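Cloth Handling Project: Gallery

Module group Duten, second-year robotics course, Murnodum workshop

The brief for this term was a short one: collect demonstrations of garment handling with a hand-held two-finger gripper, train a small policy on them, and report how it fails. The group took garments on a bed as its task, as the surface is soft, the sheet moves with the cloth, and the fingers can press down without damage. Work began in February. The entries below run in the order in which the work was done. Settings are given where they were written down at the time.

Entry 1. Task definition
An episode starts with one garment dropped on the sheet from shoulder height. It ends when the garment lies flat with both sleeves clear of the body, or after 90 seconds. Episodes that run out of time are kept and labelled as such.

Entry 2. Finger settings
Maximum opening was reduced after the first trials. With the full opening, the fingers tended to take up the sheet together with the garment. Closing speed was left at the default. Screws on the finger joints are checked before every session and tightened by hand only.

Entry 3. Approach angle
Two approaches were compared: straight down, and low from the near side of the bed. The low approach gave cleaner grasps on hems and cuffs. Straight down was better on bunched cloth, where there is no edge to slide under. Both are in the training set, with a separate label for each.

Entry 4. Data checks
Each operator records for no longer than 95 minutes, then changes over. Files are reviewed the same day using the Skurnik viewer. An episode is rejected if tracking is lost for more than 2 seconds, or if the operator's free hand touches the cloth.

Entry 5. Known faults
Thin cotton slips when gripped by a single layer. Dark garments give poor depth at the folds. The Ocampo baseline, run on the same episodes, shows the same two faults and also releases too early on thick seams. Version 8 of our labels separates slips from early releases; older versions do not, and should not be mixed with it.

Entry 6. Blue garment, start of a grasp
Fingers almost closed over the crumpled cloth, sheet wrinkled beneath. Bunched part to the right.

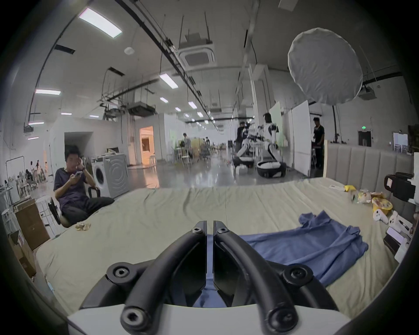 Albane Baudry: Did you try labelling the approach after the session instead of during it? We did ours live and the operators disagreed on anything between low and vertical. In the end we took the angle from the tracking data at first contact and dropped the hand labels completely. I would also like to know whether the shorter opening cost you any grasps on thicker cloth.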